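3.2 Laundry equipment and the use of small rooms

The second group of questions concerned where households in Hudstead and Indarcombe keep their washing machine and dryer. In both towns the older apartments were built without a separate laundry room, and the residents had to find a place for the equipment by themselves. Following Ikeda, we treat this choice as a sign of how floor area is valued inside the home. Of the 17 households visited, 14 had placed the two machines one on top of the other, as in Figure 3.
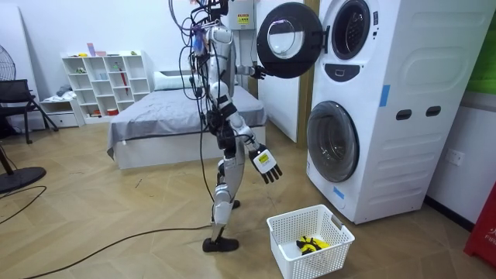
Figure 3. Stacked washer-dryer unit in a small room, with the round door of the upper machine open.

The stacked position saves floor area, but it changes how the work is done. Several residents explained that the upper door is too high for older members of the family, and that they wait for another person to come home. Two households had bought a low step for this purpose. We did not ask about accidents.
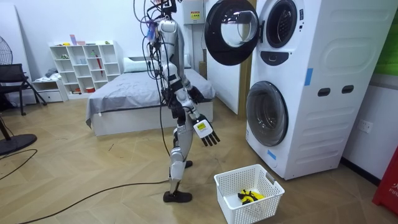

The interviews also show that noise is a stronger concern than space. In Indarcombe the inner walls are thin, and residents avoid running the machines in the evening, especially in January, when the windows stay closed. In Hudstead this complaint was made by only three households, all of them on upper floors. The difference remains when we compare apartments of the same size.
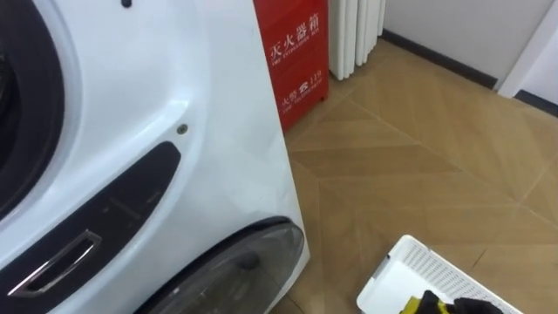

Lorena Ulloa, who coded the interviews, separated the answers about noise from those about vibration, as the residents often used one word for both. Her coding was checked against the Trovport survey, where the two were asked separately. Agreement was good for noise and weaker for vibration, and for this reason vibration is not included in the model of Section 4.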